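Plonura Two-Arm Handling Cell

The Plonura is a two-arm handling cell supplied by Dastwood for light tabletop work: kitting, returns sorting, display setting and end-of-line checks on mixed small goods. It is meant for sites where the items change from one hour to the next and a fixed feeder would not pay for itself. Each cell is set up in simulation before delivery, using a model of a furnished space, and the motion files are then moved across to the real arms.

What the cell does

The two arms share one body and one controller. Either arm can work alone, or one can hold while the other places. The maximum payload is 3000 g for both arms together. The arms slow down when a person steps inside the marked zone and stop when the zone is crossed at bench level. Restarting is always done by hand from the pendant.

The controller stores up to 300 item profiles. A profile holds the grip width, the closing force, the approach angle and the permitted resting positions. Profiles can be copied between cells on the same network. They cannot be edited while a job is running.

What changes for staff

On most sites the cell takes over the repeated reaching and setting down, and the bench operator becomes the person who prepares trays, clears faults and signs off new profiles. This is a different job and should be treated as one when shifts are planned. Dastwood supplies two days of training per operator. The first day is spent entirely in the simulator, where a bad approach angle costs nothing, and the second at the cell.

Operators who have worked at a manual bench tend to write better profiles than engineers do. They know which items roll and which ones tip when set down near an edge. We recommend that at least one of them is present when the item list is drawn up, and that their hours on this work are recorded as production time.

Set-up views from the simulator, gripper and body cameras:

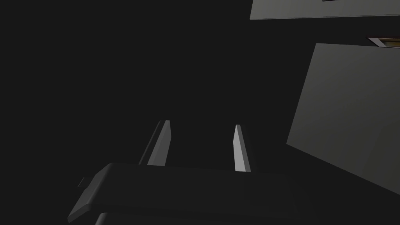
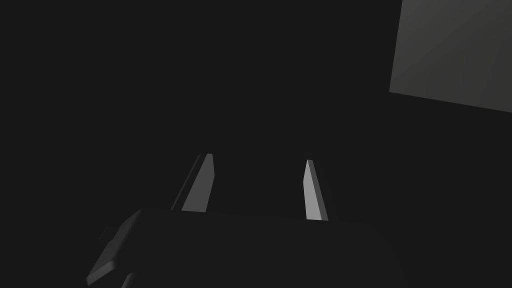
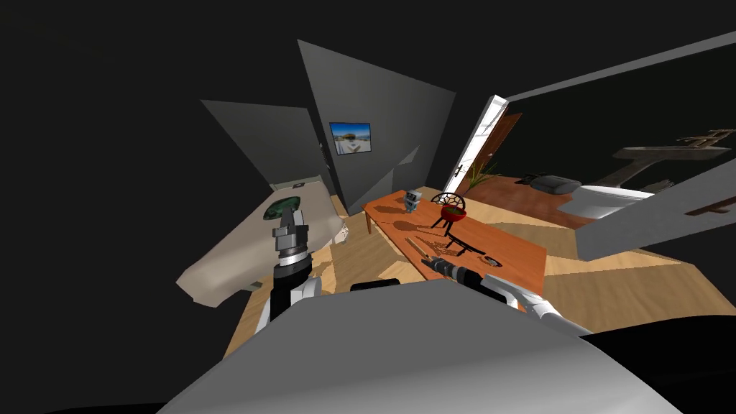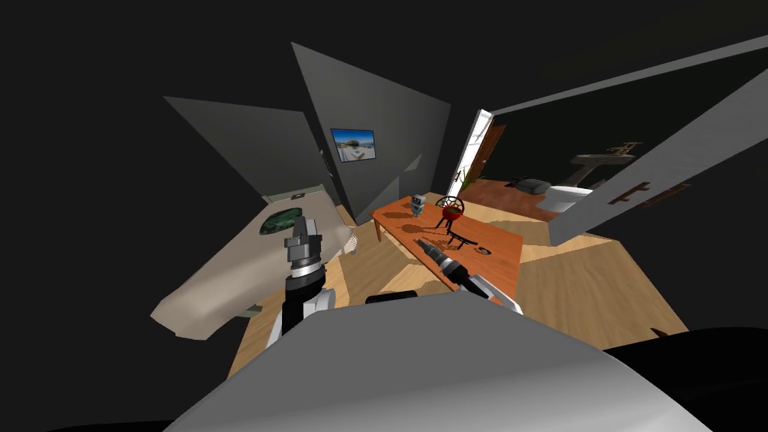 A customer comment left on this page says that the training days were well run but that the fault log was the harder thing to live with. On the site in question the log was shown on a screen over the bench, and for the first month people read it as a score against whoever was on shift. Nulix, who posted the comment, asked for the log to be grouped by item profile, with operator names left out, and adds that stoppages were reported more freely once this was done. The comment also asks for a quieter restart tone on night shifts.

Both changes are now included. From controller release 4 the fault log is grouped by profile as standard, and operator names are stored only for profile sign-off. The restart tone has three levels and can be set separately for nights. Sites on an older release can request the update from their service contact.

Specification

Arms: two, on a shared body
End tools: one two-finger gripper per arm
Combined payload: 3000 g
Stored item profiles: 300
Rated running time between inspections: 2000 hours
Longest unattended log period: 168 hours
Control: hand pendant, plus browser view for supervisors
Simulator licence: one seat included, further seats by order

Site requirements

The floor must be level and able to take the body without added plates. Leave clear access behind the cell for the service panel. The bench surface should be matt, as glossy tops give poor readings at low angles. Tables and counters of different heights may be used in the same cell, provided both are entered in the simulator model before the arms are commissioned.

Any later change to the furniture must be entered in the model as well. Moving a table and leaving the old model in place is the most common cause of call-outs in the first few weeks.

Ordering

Delivery is quoted after a site visit. Orders confirmed before the end of April include the second simulator seat. Trade-in is available on the Chala single-arm cell, but Chala profiles have to be written again for two-arm use.

Share this page: 14 shares
Comments (6)

Related items
Chala single-arm cell
Plonura spare finger set
Simulator seat, additional
Operator training, refresher day
Bench mat, matt finish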